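Shared Tables: How Used Household Items Move Through a Student Swap Room

Project report, Introduction to Material Culture
Group members: Humaira Bugti, Arlo Iwasaki, Kalliopi Radulović
Submitted November 28, 2022

1. Background

The swap room in the basement of Kasprzak Hall lets residents leave things they no longer want and take things they can use. No money changes hands. The room has been open since the building was renovated, and until this fall the only record of what came through it was a paper notebook by the door. Most people did not write in it.

Our group wanted to know what kinds of items move quickly, what kinds sit, and whether the way items are put out makes any difference. We chose the swap room because all three of us live in the building and could visit it often without much planning.

2. Earlier work

We found few studies of free exchange inside dormitories. Most of what we read in class was about thrift stores and yard sales, where price does a lot of the sorting. A buyer who sees a lamp marked at two dollars already knows something about it. In a free room there is no price, so people look at other things: whether it is clean, whether the parts are there, and whether it is still in its package.

We also read an older report by Định Lý, who studied the swap shelf in the Jometti building for a class project. That report found that kitchen items left the shelf fastest and that clothing was the slowest. The Jometti shelf was in a hallway, though, and people passed it on their way to the laundry room. Our room is at the bottom of a staircase and has to be visited on purpose.

3. Method

We logged items for 14 weeks of visits, starting in September of last year and finishing this fall, with no logging during breaks. Each item got a line in a spreadsheet with the date it was first seen, a category, its condition, and the date it was gone. There were 5 categories: kitchen, clothing, books and paper, toys and games, and other. Storage containers went under "other," which we later regretted because there were so many of them. Unopened food was also logged under "other."

In total we logged 1,392 items. Of these, 402 were still in the room at the last visit and were counted as not taken.

Items were put out in two ways. In the first half of the project everything stayed on the shelves where people left it. In the second half we moved part of the stock onto tables, with small things spaced out so each one could be seen from the door.

We also talked with residents who came in while we were there. These talks were short and we did not record them. Otis Iwasaki, who is a resident and Arlo's cousin, helped us test the interview questions before we used them.

4. Results

Kitchen items went fastest, which matches the Jometti report. Mugs were the exception. People brought in many more mugs than anyone wanted, and by the end they filled most of one shelf.

Clothing was slow, but not evenly slow. Coats went in a day or two when the weather turned. T-shirts with event names on them almost never left.

Toys did better than we expected. Residents told us they took them for younger brothers and sisters or for desk decoration. Loose pieces with no set to go with them were the hardest to place in this group.

Containers were taken at a steady rate all year. Several residents said they came down only to look for bins and would have taken more if they had known when new ones came in.

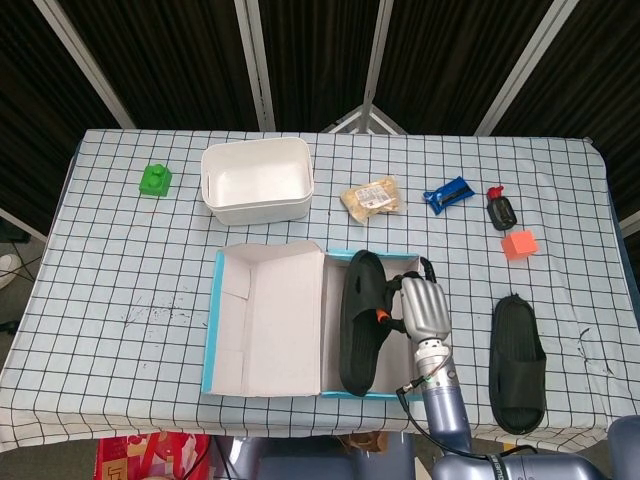 Figure 1. Toy brick, white storage bin and packaged snack on a table with a grid-pattern cloth.

Items on tables left sooner than items on shelves in every category except books. Books did better on the shelf, where people could read the spines.

5. Problems with the data

We could not always tell when an item had left and come back. A blue kettle appears three times in the log and may be one kettle. Visits were also less regular during exams, so some "gone" dates are late by several days.

The change from shelves to tables happened at the same time as the weather got colder, and more people were indoors. We cannot separate those two effects with the data we have.

6. Suggestions

We suggest that the hall keep the tables and put a limit on mugs. A sign-up list for containers would be cheap to try. Kalliopi has started a draft of a one-page guide for whoever runs the room next year, and the spreadsheet will be passed on with it. The category list should be changed before anyone uses it again, with containers and food each getting their own line.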